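Início Diário Publicações Dados Contato
Pesquisar neste site Buscar

1 de dezembro de 2020

Retomei a comparação entre as duas políticas na tarefa de bebida. A versão treinada com 200 demonstrações continua abaixo da treinada com 300, mas a diferença se concentra quase toda em uma subtarefa: soltar a fatia de limão na borda do copo. Nas demais, as curvas se sobrepõem dentro da dispersão entre sementes. Rodei 3 sementes por condição, 20 tentativas por semente, com a posição inicial dos objetos sorteada por seção da bancada.

O erro dominante é de altura. A garra chega alinhada no plano e abre cedo demais. Suspeito da normalização das ações: os limites foram calculados sobre o conjunto inteiro, que inclui os episódios de Stusville, gravados com outra altura de mesa. Recalculei só com os episódios locais e deixei o treino rodando no Kovum – a fila estava livre.

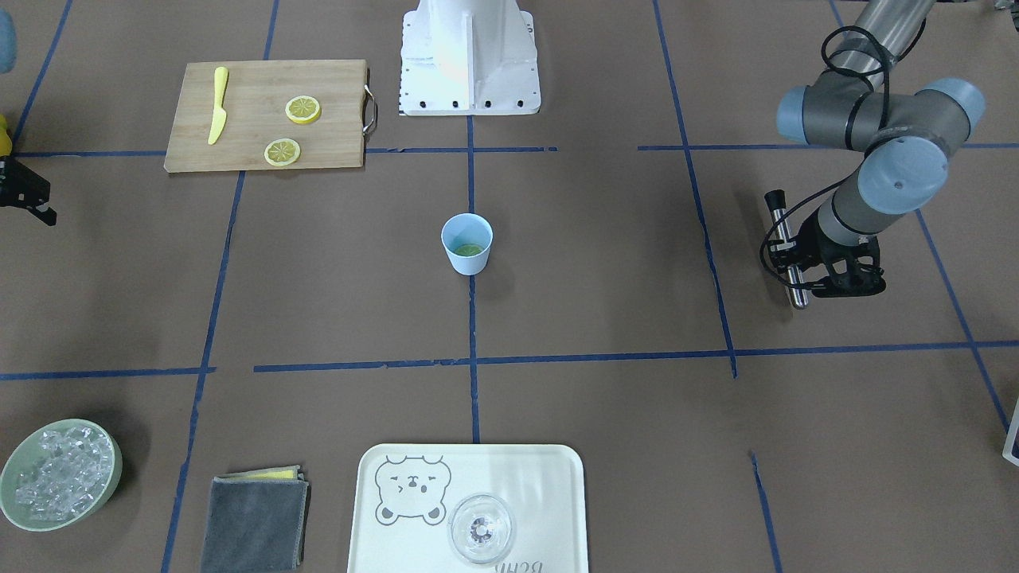 A segunda fonte de erro é a atribuição de braço. Para objetos próximos à linha central, a política hesita entre esquerdo e direito e às vezes inicia os dois movimentos. O critério de Liyanage (braço mais próximo, com histerese) resolve isso na simulação, mas introduz uma pausa na troca. Prefiro não impor a regra na inferência. Vou rotular o braço ativo por trecho e usar o rótulo como saída auxiliar.

Revi também a contagem de sucessos. Tentativas com a fatia apoiada na borda e depois caída estavam marcadas como parciais em um lote e como falha no outro. Unifiquei como falha e refiz a tabela. A ordem das condições não muda.

Pendente: repetir a calibração extrínseca da câmera fixa, conferir os carimbos de tempo do braço direito e enviar o protocolo revisado ao grupo do Grasten. A ablação do horizonte de ações fica para janeiro.

Contato | © 2020 Diário de laboratório | Voltar ao topo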